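Oltmont and Skoveck open home trial of hand-held grippers to outside teams

October

Oltmont, the equipment testing company, has opened the second stage of its hand-held gripper comparison to outside research teams. The trial looks at how different gripper and camera set-ups cope with soft household items in lived-in homes. It is run with Skoveck, which handles the data side.

The first stage covered rigid objects such as cups, boxes and drawer handles. The second deals with clothing and bedding, the area where testers in the first stage said they had the least to go on when choosing a tool.
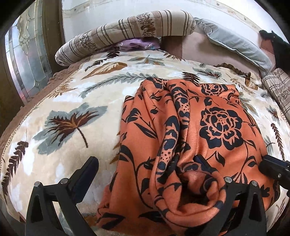 Reading time: 2 minutes

Each set-up in the trial is used by hand. A tester holds the gripper, works through a list of tasks and records the view from a camera on the tool. The recordings are then scored by two reviewers who do not know which tester made them.

"A bench test tells you how hard a gripper can squeeze," said Marilou Talavera, who leads the trial at Oltmont. "We wanted to know what happens when someone has to find the edge of a garment on a bed that has a busy pattern of its own. The fabric moves, the folds hide things, and the camera has to keep the fingertips in view."

The second stage has 1192 recordings so far, out of a planned 3423. Every set-up is given 100 attempts at each task before its results are compared with the others.

Pads and finger shape

Reviewers note where the pads meet the fabric, how many layers are gathered between them and whether the fold can be seen clearly on camera. Printed cloth is included on purpose, as a dark flower or leaf can be mistaken for a crease when a recording is viewed at low resolution.
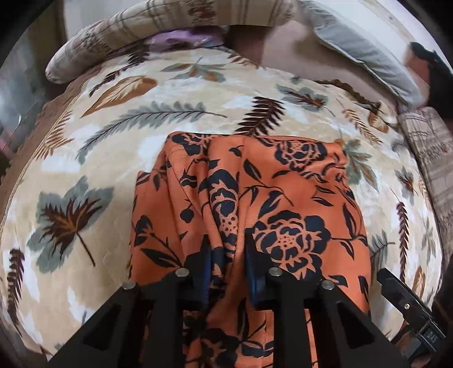 Working with two grippers

Part of the second stage is given over to tasks that need two tools at once, such as straightening a garment, holding down one side while the other is drawn out, and folding along a length. Here the trial compares the reach of each tool and how far one gets in the way of the other's view. One garment in the set has large navy flowers on orange, and it is laid out on a blanket printed with leaves.

"With two grippers the camera position matters a good deal more," said Romain Le Goff, data lead at Skoveck. "If one body covers the place where the other is holding the cloth, the recording is of limited use to anyone training a controller on it. We mark those sections and report them separately."

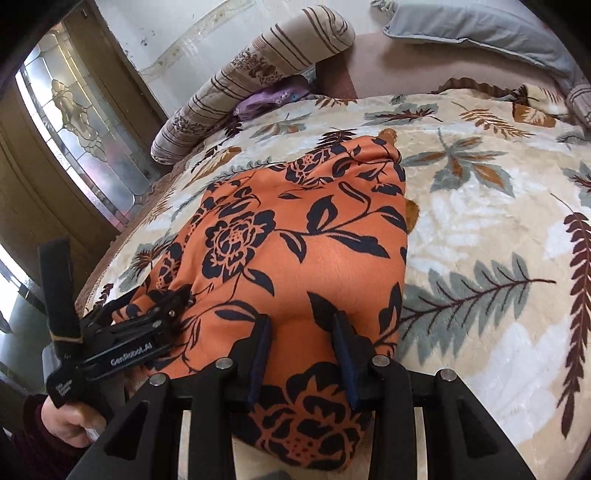
How to take part

Teams may enter a gripper, a camera mount or a complete set-up. Entries must be light enough to be used in one hand and must come with written instructions. Oltmont will supply the task list and the scoring sheet in advance. There is no entry fee, but teams pay for delivery in both directions.

Results will be given to each team before they are made public. The full comparison will be published under the name Plurnach, together with the scoring sheets.

About Oltmont

Oltmont tests hand tools and automation equipment for use in homes and small workplaces. Its main test site is in Carroll.

Enquiries: Marilou Talavera, Oltmont press desk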